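50 shares 2 comments

A Saturday among the kitchens at Berkbridge

November 20, 2021

I had been meaning to go to the Berkbridge open day ever since my sister-in-law went in September and came home talking about drawer runners for the whole of Sunday lunch. So yesterday's washing was left in the machine, the dog went next door, and off I went on the early bus with a flask and a notebook, feeling rather like a girl on a school outing.

You go in through the old loading entrance, where Oluwatosin Balogun was handing out name stickers and very good ginger biscuits. She took us round in a little group and was patient with all of us, including the gentleman who wanted to know the price of everything down to the hinges. There are joinery rooms on the ground floor, and a tile store run by Selvanayagam that I could have stayed in until they locked up, but it was the kitchen upstairs I had come for.

What I liked is that they've put it together the way a kitchen really gets used. So many showrooms give you one lemon in a bowl and expect you to imagine the rest! Upstairs at Berkbridge the cereal is out, the little coloured rings in a clear canister with a white lid, and the chopping boards lie wherever they've been put down. I felt at home straight away. The worktop is white marble with a soft grey vein, and I have wanted one for as long as I've had opinions about worktops.

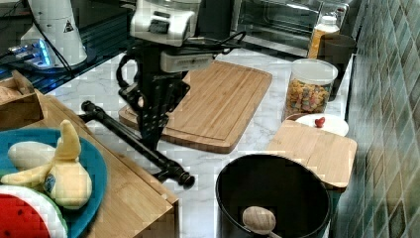

Is marble too delicate for a family kitchen?
It depends how much marking you can live with. Lemon juice and vinegar will dull the surface if they sit on it, so wipe up spills quickly, use a board for cutting and have the stone sealed.

Arturo Bellini, who fits the worktops, told us most people worry for the first month and then forget all about it. He quoted £2750 for a run of the size I have at home, fitted, and I wrote that down and underlined it, and then turned the page so I wouldn't have to look at it over my sandwich.

The wall behind is done in green mosaic tile, and I went up on tiptoe to have a proper look at the grouting – very neat. I'm not usually one for green in a kitchen (my mother had an avocado bathroom and it left its mark on me), but next to white stone it looks fresh. I also came away converted to keeping things in a line along the back. Jars, a canister, a stack of white plates, the black pot with its wooden spoon: it ought to look cluttered and somehow it's friendly. There is a teal glass container with a square bamboo lid that three of us asked about, and Oluwatosin thought it might have come from Mernmont but promised to check.

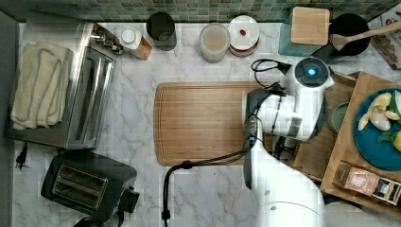 Upstairs at Berkbridge: green tile, white marble and a towel over the toaster oven.

My own toaster oven has had a tea towel living on it for years, so I was pleased to see a nice cream one with grey stitching in the same spot. We had a long chat on the stairs about where towels ought to go, which is the sort of conversation you only get on this kind of day. I'm now looking seriously at a proper bar for the wall. I've always had chrome, and chrome shows every fingerprint in my house, but I am very taken with the dark bronze finish. It has a lovely deep brown-black shine along it, with a coppery glint at the edge of the mounting plate, and it looks very handsome against the marble.
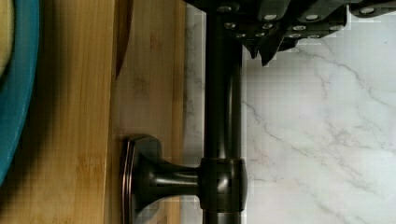
Getting there and what to eat

The bus stops right outside and there is parking behind the joinery rooms. Lunch was soup and a roll in the Sukik canteen, leek and potato when I went, with a cheese scone if you're quick. Wear flat shoes for the stairs. They hope to open again in spring, and I've put my name down for the tiling morning and my sister-in-law's too, though I haven't told her yet.

2 comments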